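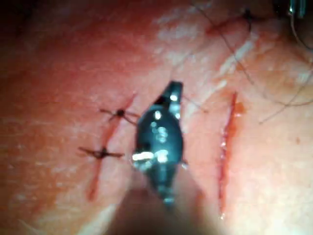
Last updated: February

I have followed Solveig Åberg since the first season of Starkthorpe, when she played the younger sister of the vicar and had maybe four lines in each episode. So I think I am allowed to have an opinion about her engagement, even if she has not asked for it.

For those who do not read the same magazines as I do: she is engaged to Vinzenz Aebischer, who was the ferryman in season three. They were seen together first in Levemetti, where the winter episodes were filmed, and for a long time both of them said that they were only colleagues who liked to ski. Then came the ring. She wore it at the premiere of her new film and held her glass with the left hand the whole evening, and my sister phoned me at half past ten to ask if I had seen it. I had seen it.

What I want to write about is how they told it, because I found it very well done. There was no magazine cover and no video with piano music. She put one short message under an old picture from the ferry set: "He asked, I said yes, the dog was asleep." When I looked the next morning it had 3681 comments. I read far too many of them over my breakfast and I was late for the bus.

Most of the comments were kind. Some people were sad on behalf of Abimbola Nwankwo, who plays the vicar, and who many viewers wanted to see together with Solveig in real life also. I never understood this wish. They play brother and sister! He wrote himself a very warm greeting under the message, with a joke about who must now conduct the wedding, and I hope this has calmed down everybody.

My sister has another theory. She thinks that the two of them have been engaged already since season four, and that you can notice it in the episode with the flood, where Solveig's character should be angry with the ferryman and does not manage to look angry at all. I watched this episode again last week. I must admit there is a moment on the landing stage, when he gives her the wet coat, where she looks down and smiles at something which is not in the script. Or it is in the script and she is a very good actress. I watched it three times and I could not decide. 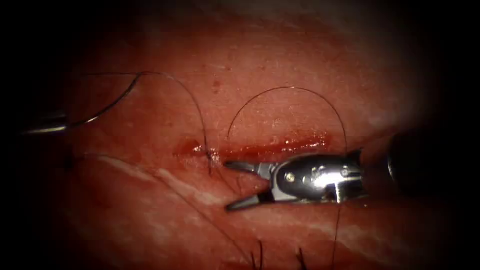 Then there is the interview. It was on the radio, in the evening programme of Theresia Wallner, and it lasted almost an hour. I like Theresia Wallner because she lets people finish their sentence. Solveig told that they had lived apart for most of the first year, she in a rented flat over a bakery and he in Rüegg with his mother, who was recovering from a broken hip. They wrote real letters to each other. He has bad handwriting and she said that she kept one page where she still does not know what is written in the middle. Theresia asked if she would like to know it. She said no, by now she had decided herself what it says.

I had to stop ironing for a minute at this place.

She was also asked about children, and she answered that she would prefer to talk about the film. Good for her. I am always a little ashamed when they ask this, because of course I want to know it too, and at the same time I find it is not my business. My own aunts asked me the same at every Christmas for ten years and I remember well how the potatoes tasted afterwards.

About the film I can say less. It is called Porotham, it was directed by Rajkumari Tyagi, and Solveig plays a woman who inherits a railway hotel and does not want it. I saw it in our small cinema, which has 50 seats, and I had the one behind the pillar. The first half is slow. In the second half there is a dinner with all the former guests that I would gladly see again. Vinzenz is in it for perhaps one minute, as a man who asks for his key, and the row in front of me started to whisper so loud that I missed what she answered him. If somebody knows the line, please write it to me.

The magazines say now that the wedding will be in summer, in Levemetti, and they have already drawn a dress. I do not believe in the dress. It has sleeves like a lampshade, and Solveig has said in at least two interviews that she can not stand anything around her wrists. I think she will wear something from her grandmother or something that she can wear again. My sister says green. We have bet a cake on it.

One reader has asked me after my last post if I am not too old for this sort of thing. I am fifty-eight, and my husband reads the football transfers every morning with the same face that I have when I read about Starkthorpe, and he has not met these people either.

Next time I will write about season six, which starts here with one month delay, as usual. The new ferryman has been announced and I have tried to like his photograph. Please do not send me spoilers, also not friendly ones. My sister has already sent me two.

Contact me by the form | © All texts are my own, please ask before copying | Back to top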